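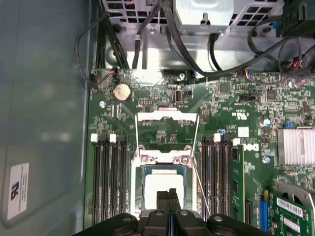
Senga Tosh

August 12, 2025

Every few months somebody on a forum tells a beginner to forget new parts and buy an old workstation. Cheap as chips, built like a tank, eight memory slots, what more could you want? I've read that advice so many times that I finally went and looked into one properly, and I remain unconvinced.

Start with the memory slots, as they're what everyone goes on about. Four black ones down each side of the processor, and very handsome they look too. People see that and start doing sums in their heads. But slots are only slots. You still have to fill them, and the old server-type memory that's cheap is often not the sort the board will take. Ruairi Gillies, who sold me my first proper desktop from his shop in Gorkport, used to say he made more out of people buying the wrong memory than the right memory. I believe him. I've got a drawer at home with £50 worth of the wrong stuff in it, all bought on the strength of a listing that said "should work with most systems".

Then the processor itself. With the plate flipped up and the chip sitting there shining, it all looks terribly easy. Lift it out, drop a better one in, clamp it down. The guides make it sound like changing a plug. What they skip over is that the better chip has to be one the maker's own software will recognise, and on these big-name office machines that can be a very short list. Look it up before you pay, and look it up on the exact model, not the one with nearly the same number.

I'm also tired of the fuss about thermal paste. Pea, cross, line, spread it with an old bank card, people will fall out over this for 30 pages. I've done it most of the ways going and never seen a difference I'd swear to. Do clean the old stuff off first, though. And there are two levers on a socket like this one, so find out which goes down first before you start leaning on anything. I once leaned on the wrong one and felt sick for the rest of the evening (it survived, no thanks to me).

The coin battery is the one part I'd say change without a second thought. It costs next to nothing, and a flat one gives you a machine that thinks it's January every time you unplug it. I lost a whole afternoon to that once, chasing what I was sure was a bad drive. Euan Leckie still brings it up.

What would change my mind? A running cost, for a start. The people selling these never mention what they pull from the wall when they're doing nothing, and mine at home sits idle 14 hours a day. If you've had a meter on one, please put the figure in the comments, along with what's inside it. "Mine's fine" doesn't count.

Until then I'm keeping my dull little desktop with its 2 memory slots, both full, and I haven't run out of room yet.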